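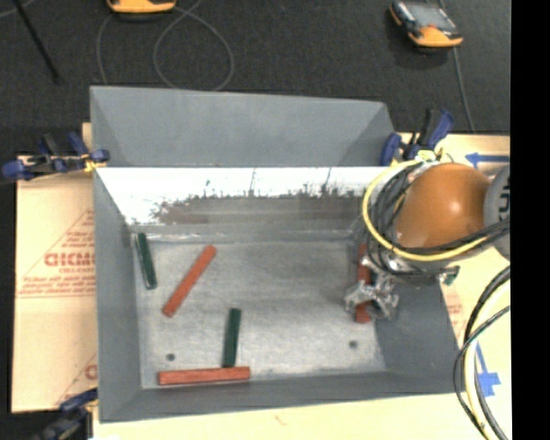 Red blocks and dark green blocks in the gray bin.

Skorkico Help Desk
Ticket: Correct Vietnamese answers are marked wrong in typing practice
Opened by: Noémie Tanguy
Handled by: Hưng Khúc
Product: Skorkico 3, web and phone
Status: Solved, one point still open
Month: June

Noémie Tanguy wrote, 9:12 am

Hello,

I teach Vietnamese to beginners in an evening course, and I am myself a learner of it since many years. My group has 10 people. We use Skorkico for vocabulary, with a shared deck of 1,000 cards made from the word lists of our textbook (the Renaud course, first volume). The deck was typed by my colleague Anatole Fleury.

The problem is in typing practice. The card shows the meaning in English and the student must type the Vietnamese word. For 22 cards the program says "Not quite" even when the answer is correct. It then shows the student's answer and the expected answer one under the other, and they look the same. Same letters, same accents, same tones. I enlarged the text as much as the browser permits and I still see no difference.

Some of the words where it happens: tiếng, trường, nước, được, một, bệnh viện.

Some of the words where it never happens: ba, cam, tôi, xe, nhà.

The effect on the students is bad. Tones are the part they fear the most, and now they write the tone correctly and they are told it is wrong. One student changed her answer to "tiêng" to see if the program would like it better. It did not.

What I tried already:
- closing the program and opening it again
- another browser
- the phone instead of the computer
- deleting the card "nước" and importing it again from Anatole's file
- turning off the option "Ignore capital letters"

Nothing changed. Please tell me what I should look at next.

With kind regards,
Noémie Tanguy

Hưng Khúc (Skorkico support) wrote, 10:40 am

Hello Noémie,

Thank you for the clear report, and for the list of words. I speak Vietnamese at home, so I can confirm that the answers you gave are spelled correctly.

I have a suspicion. A letter such as ế can be stored by a computer in more than one way. It can be one single character, or it can be a letter with one or two separate marks placed on top. On the screen the results are the same. For a program that compares them piece by piece, they are different.

Could you please do three things?

1. Go to Deck, then Export, and choose "Plain text, UTF-8". Attach the file here.
2. Open the card "nước" for editing. Put the cursor at the end of the word and press Backspace slowly, one press at a time. Write down what disappears with each press.
3. Ask Anatole which keyboard he used to type the deck, and tell me which one the students use.

Please do not edit the cards yet. I would like to see them in the present state.

Hưng

Noémie Tanguy wrote, 1:25 pm

Hello Hưng,

The export is attached.

For the Backspace test: the first press removes the c. The second press removes only the tone mark, and the word becomes "nươ". The third press removes the ơ. When I type the same word myself in an empty card, the second press removes the whole ớ at once. So there is a difference after all, and I am relieved to have found something.

Anatole answers that he typed most of the words with the Vietnamese keyboard that is in his computer. But for two lessons he was traveling, and he copied the words from a document he keeps in Stora. He does not remember which lessons these were.

The students use different keyboards. Most have Telex on the phone. Two of them use the web keyboard from Nustow, where you click the letter and then the tone.

Noémie

Hưng Khúc wrote, 3:05 pm

Hello Noémie,

Your Backspace test is what I needed, and the export says the same thing. In the 22 cards you reported, the tone mark is stored as a separate character after the vowel. In all other cards, the vowel and the tone are one character.

All of the 22 cards are in lessons four and seven. I believe these are the two lessons which were copied.

Now the part that is our fault. Before comparing an answer, Skorkico should bring both texts to the same form. It does this for the answer of the student. It does not do this for the text of the card if the card came in by file import. Cards typed directly in the program are converted when you save them. This is also why deleting and importing "nước" again did not help you, the file was bringing back the same text every time.

I have written this for our developers. In the meantime you can repair the deck yourself:

1. Make a copy of the deck (Deck, then Duplicate). Work on the copy first.
2. Open the copy and go to Tools, then Clean Text.
3. Check the box "Combine letters and accents". Leave the other boxes empty. Especially leave "Remove accents" empty!
4. Press Preview. You should see 22 cards in the list, with the old and new text looking the same.
5. Press Apply.
6. Try typing practice with tiếng and nước.

If the copy behaves well, repeat steps 2 to 5 on the real deck. The review history of the students stays with the cards, so please do not delete the real deck and share the copy in its place.

Hưng

Noémie Tanguy wrote, 4:50 pm

Hello Hưng,

I did it on the copy and then on the real deck. The preview showed 22 cards, as you said. Now tiếng, trường and nước are accepted on my computer and on my phone. I also asked Perrine Marty, who is one of the students with the Nustow keyboard, to try lesson seven. For her all words are accepted too.

I have two more questions.

First, the mistakes which were counted by error. Some students have now "được" in the list of difficult words, though they know it very well. Can this be corrected?

Second, a question about the tone position. Anatole writes "hòa" and Perrine writes "hoà". The program refuses Perrine's answer. In this case I can see the difference with my eyes, so I suppose it is another matter?

Noémie

Hưng Khúc wrote, 5:30 pm

Hello Noémie,

For the first question: yes. Each student can open the card, choose History, and then "Forget wrong answers". It must be done from the account of the student. I am sorry, a teacher cannot do it for the whole group.

For the second question, you are right that it is a different matter. Both spellings are in use. The older style puts the mark on the o, the newer style puts it on the a, and you will meet both in books and newspapers. The keyboard often decides it for you, and in many keyboards there is a setting for it. Skorkico has no rule for this. The best solution today is to add the second spelling in the field "Also accept". I would do it for hòa, khỏe and thủy, which are probably the ones your beginners will meet first.

I would not tell a student that one of them is a mistake. My parents write one way and my school wrote the other way.

Hưng

Şükran Türkmen (Skorkico support) wrote, 5:55 pm

Hello both,

I add a note here for other teachers who may find this ticket. "Combine letters and accents" works also for decks in other languages with accents, and we recommend it after every file import until the correction is published. It does not repair the Turkish problem with ı and i. These are two different letters and the cause is in the option "Ignore capital letters". For Turkish decks, please turn this option off and look at the separate ticket.

Şükran

Noémie Tanguy wrote, 6:20 pm

Thank you, Şükran and Hưng. I added the second spelling to the three words and Perrine's "hoà" is accepted now. I will show the students the History button at the start of the next lesson.

You can close the ticket for my part. I would only like to receive a message when the import is corrected, as Anatole is already typing the second volume.

Noémie

Hưng Khúc changed the status to: Solved
Open point: convert card text during file import (sent to developers)
Noémie Tanguy was added to the notification list.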